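Plavedham Household Automation Trial
Garment folding station: safety and readiness checklist
Sheet 43, issued by Jorora

Part A. Work area
A1. Folding surface flat and firm. Satisfactory. Slatted mat in use.
A2. Knitwear laid out with sleeves clear of the body. Satisfactory.

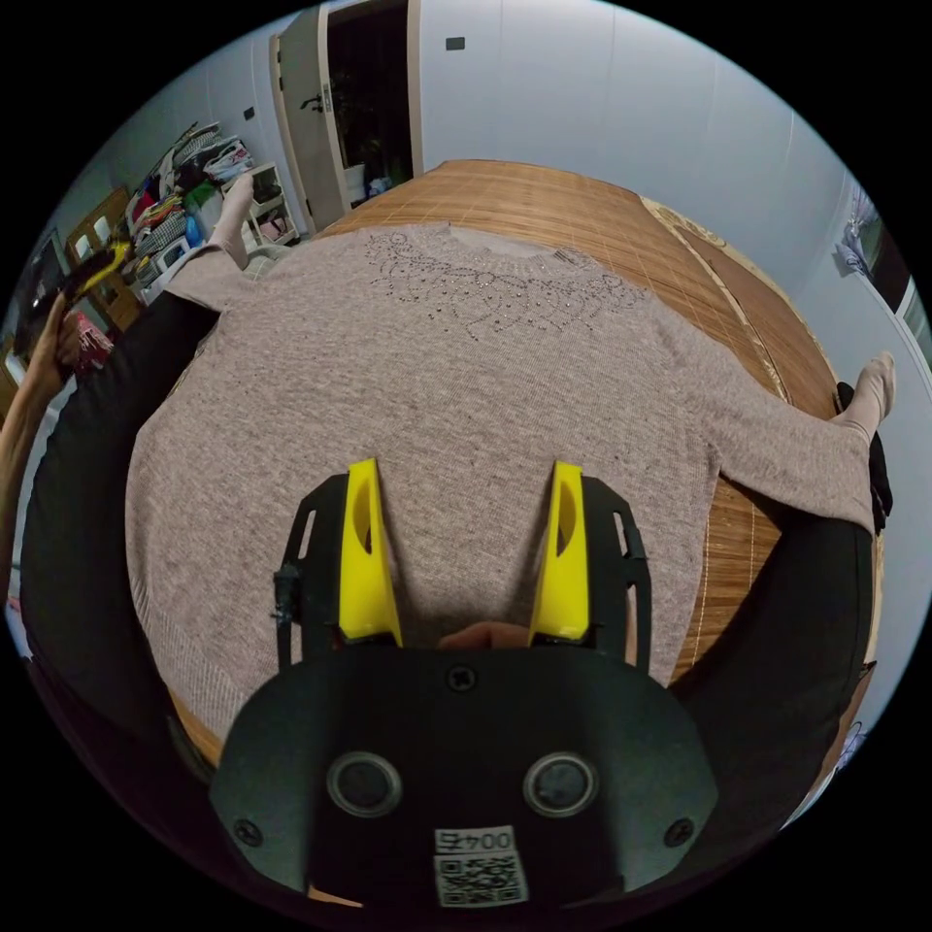
A3. Trimmings noted before handling. Satisfactory, with comment. Decorated necklines should be recorded on the garment card. Beading may catch on a finger tip, and Norkska has not yet set a safe pulling force for it.

Part B. Hand-held tools
B1. Gripper fingers free of cracks. Satisfactory.
B2. Labels fixed and clean. Satisfactory.
B3. Operator seated with both wrists supported. Not assessed. 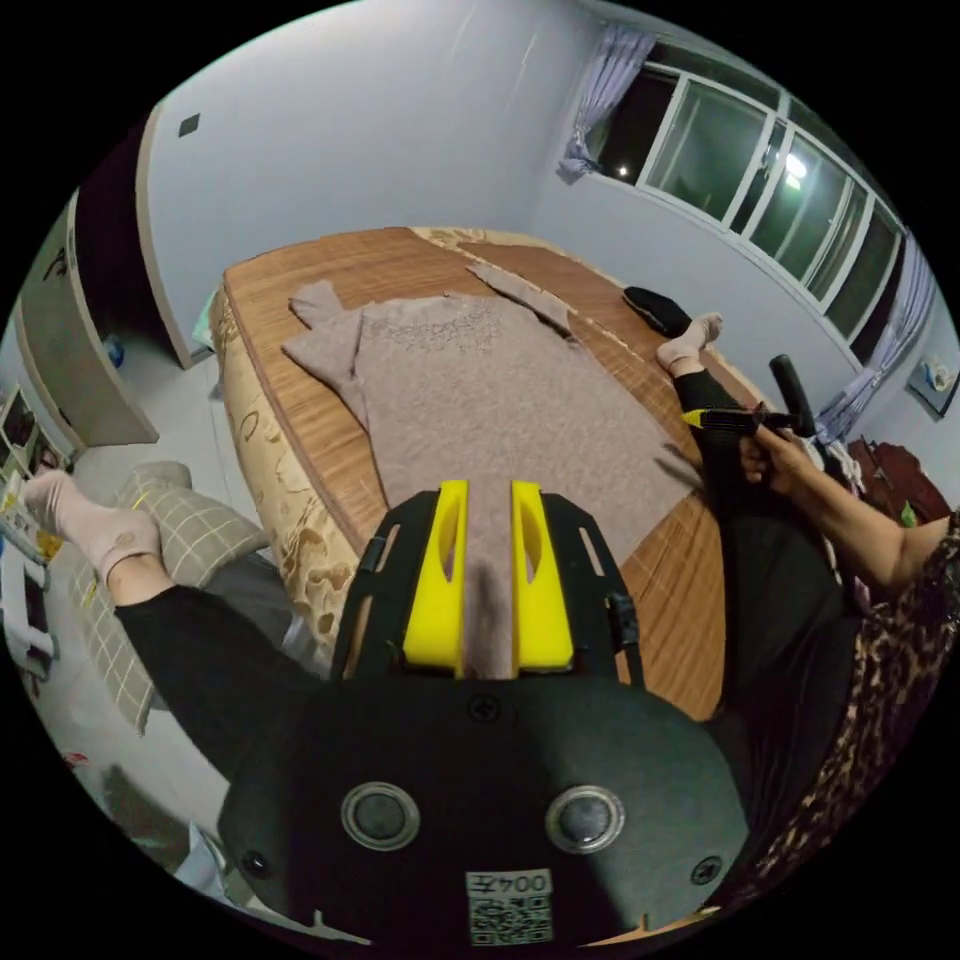

Item B2: gripper with label and code, at the near edge of the sweater.

B4. Loose clothing kept away from the finger gap. Advice given.

Part C. Finished work
C1. Folded garment lies as a rectangle. Satisfactory.

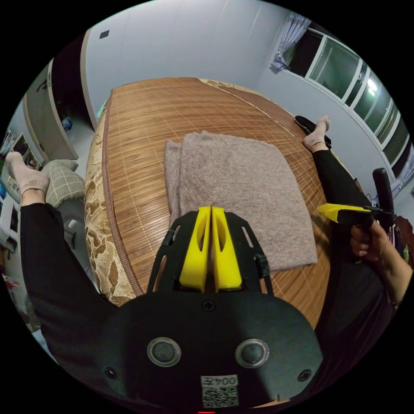

C2. Fold repeated without help by the Haslinger arm. Not met. Of 1,153 attempts on knitwear, 13 passed. Towels gave better results and are reported separately.
C3. Unattended use in the home. Not recommended at present. Folding should remain a task done by hand, and the item will be looked at again in January.
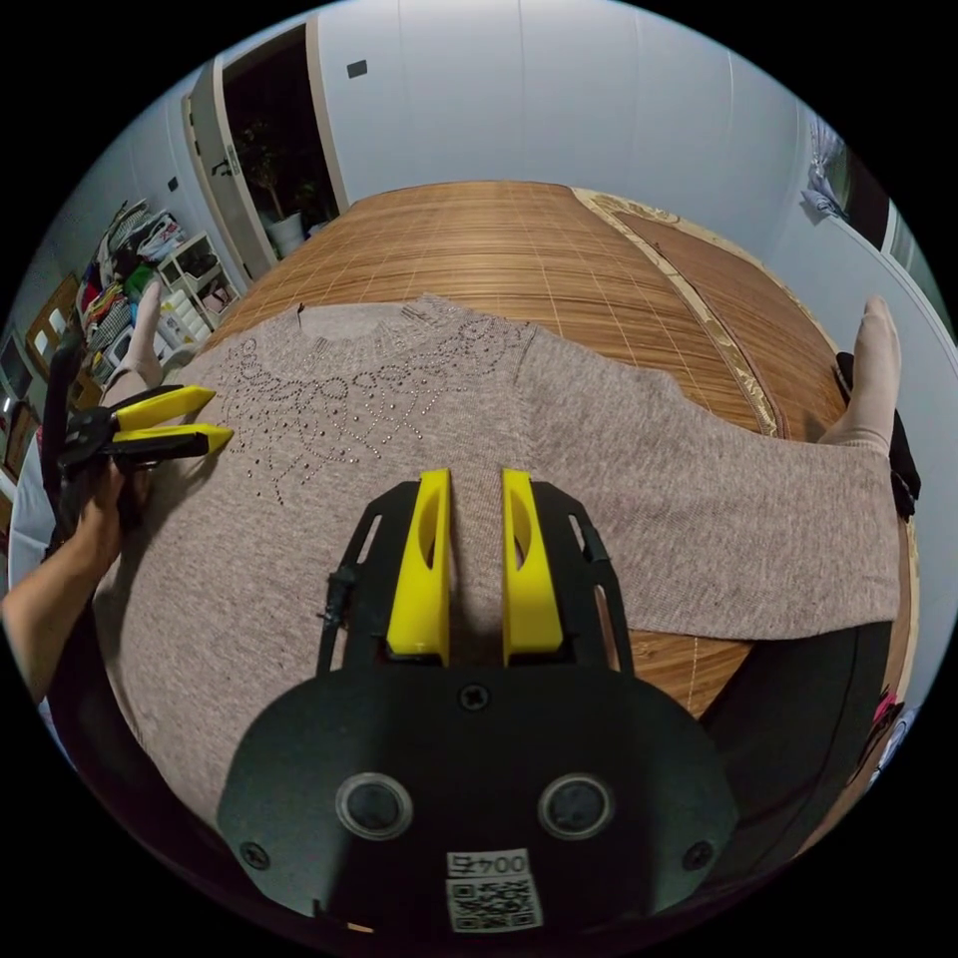
Plavedham, 20 December 2020

The station may continue in use for hand-guided work. Open actions: complete B3; agree the pulling force under A3; replace the torn page in the tool log.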